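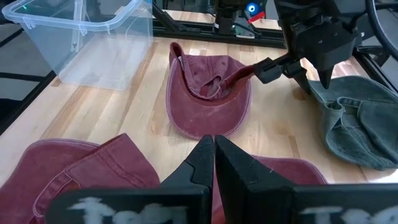

**Should baseball caps be stored nested in a bin or hung by the strap?**

Nesting is preferable for caps kept longer than one season, provided that the crowns are supported and the bin is not filled to the lid.

*Posted by the Textile Care Desk, 12 March 2026. Members may reply below.*

---

**T_Feng**

I would ask the Desk to reconsider the wording. The Verken wardrobe store, where I am responsible for headwear, hung its caps by the adjustable strap for 15 years. Hanging permits air to circulate and allows staff to find a cap without disturbing the others. Fabric straps tolerate this treatment well. Plastic snap closures do not, and I would agree that those belong in a bin.

---

**salma.benmoussa**

I must disagree with the previous reply. A strap carries very little load when the cap is worn. When it hangs from a hook for months, the back opening is drawn out of shape and the stitching at either side of it begins to pull. We received 596 caps from the Lomar collection in May, nearly all of them formerly hung, and the distortion at the back was evident throughout.

Washed red cotton deserves particular mention. It fades first along the edge of the brim, and a cap on an open rail near a window will fade further on the side that faces the light.

---

**T_Feng**

The Lomar caps were kept in an unheated building, as I recall. I am not persuaded that the hooks were at fault.

---

**salma.benmoussa**

The building was heated. The report is available to members on request.

---

**NabilaS**

May I ask a practical question? Our bins are clear plastic with latching lids. Is tissue required in each crown, or only in the top cap of each stack?

---

**Textile Care Desk (I. Cherkaoui)**

Tissue is advised in every crown that has been folded or crushed. For soft, unstructured caps in good shape, nesting alone is sufficient. Please observe the following:

- Caps should be clean and fully dry before the lid is closed.
- Turn each cap over and inspect the sweatband and the inner seams. Soiling is usually found there first.
- Keep dark green, navy and black caps apart from pale ones — dye transfer does occur.
- Stacks should not exceed 4 caps. Brims should all face the same way.

A crumpled crown may be eased with light steam and shaped by hand over a bowl. The brim should not be steamed.

---

**O.Hrnciar**

With respect, a limit of four is cautious. The Ghoneim catalog bins are deep enough for twice that number, and I have seen no harm from it.

---

**Textile Care Desk (I. Cherkaoui)**

The limit stands for general guidance. Members with deeper bins may use their own judgment, although the lowest cap should be checked whenever the bin is opened.

---

**NabilaS**

Thank you. Does the same apply to caps with the label still sewn inside the back?

---

**T_Feng**

It does. Leave the label in place. On that point, at least, I believe Ms. Benmoussa and I are in agreement.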